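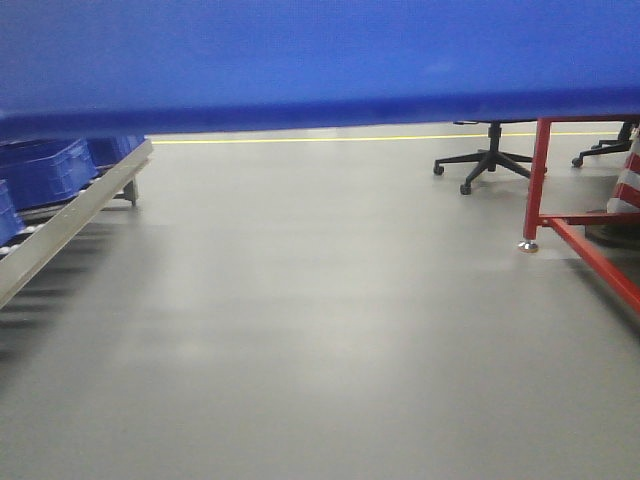

Tustden Football Club has parted ways with its head coach and will begin looking for a replacement immediately. The club reached the decision on May 5, 2025, after 3 seasons under the outgoing coach. The assistant coach will run training until a new appointment is made. Players will report as usual, and the indoor sessions stay on the schedule, on a smooth gray floor.

The club finished 5 places lower this season than last and has not won away from home since December. The board thanks the outgoing coach for his work, including the cup win over Mosquera.

Terms of the departure have been agreed and will not be made public.

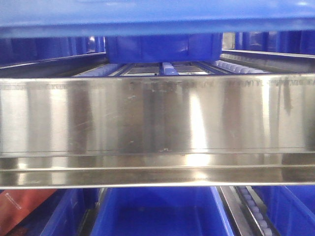 Blue bins on storage racking

Applications for the job are open now. Candidates need a current coaching license and experience at league level. The coach of Prestard has been linked with the position in local reports. The club has not spoken to him and will not comment on individual names.

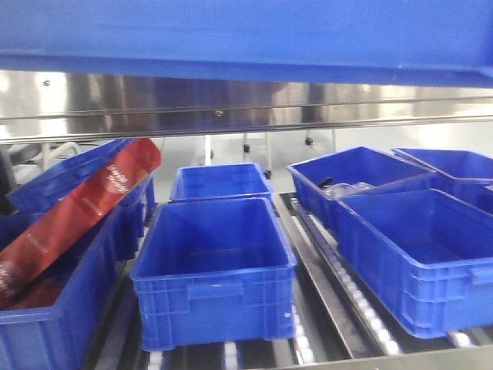
Season tickets already bought remain valid. The club has sold over 2000 for the new season, and the summer friendly against Jultum will go ahead as planned. Another 200 seats for that match go on sale at the ticket office next week.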